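Visit to the student automation project at Gekano, 07/02/2019

We came to see the second-year class present their sorting project. All of the work is done in simulation, and 20 students share it in teams. The task is called Urkeck: a two-armed robot must handle small items on roller conveyors.
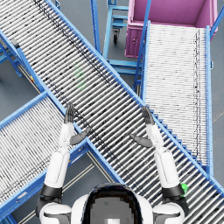 Pirjo Hyvönen remarked that the planning takes her team much longer than the programming, and that she would start with the paper drawings again next year.

Each team gets 35 minutes to show its runs and to answer questions. The teacher, who was very patient with us, let every visitor try the controls.
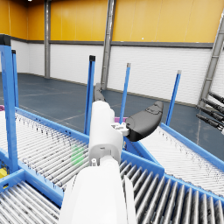 I needed 2 attempts before I could move one arm where I wanted. The students also keep a log of their runs, and the Vovik team has already passed 1,000 entries.

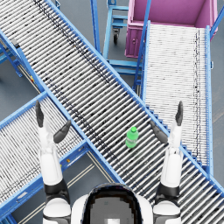
After the coffee we discussed grading. The final reports are due in April, and our school has asked to read them.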